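Section 4. Lodging a conduct complaint against a council member

Use this part of the Tarnomeo guide once your account is active. If you can't log in, go back to Section 2 and bring a snack.

1. Open the Potura portal and choose Conduct, then New Complaint. Do not choose General Feedback. General Feedback goes to the people who handle potholes.

2. Enter the member's full name as it appears on the roll. Nicknames are rejected, including the ones everybody uses.

3. Pick the rule you think was broken. The list is long and was last put in order by someone with a grudge against the alphabet. If two rules apply, pick both.

4. Describe what happened in 300 words or fewer. The box stops accepting text at the limit and won't tell you so.

Note: Adjectives count toward the limit. Dates and places will do you more good. 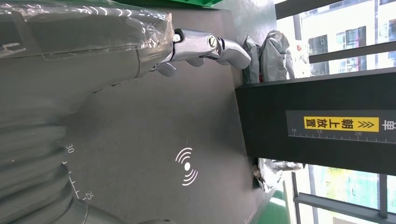 Rocío Valderrama wrote in after the last edition to ask why a complaint about a missed declaration of interest needs a witness when the blank form is sitting right there in the register. Fair point. For declaration cases, leave the witness field empty and attach the register page.

5. Attach your documents. Scans are fine. Originals stay with you, whatever the clerk's desk may suggest.

6. Press Submit and write down the reference number. Almost 408 complaints are still listed as "unmatched" — each one belongs to a person who meant to write it down later.

Caution: A submitted complaint can't be edited. You can withdraw it and start over, but the member is notified both times.

7. Wait for the receiving officer's letter. It will say whether the complaint goes forward to the Insaurralde panel or is closed at intake. To contest a closure, use Form 2, covered in Section 5.

Forms dated before 21 February 2020 are no longer accepted, however nicely they were filled in.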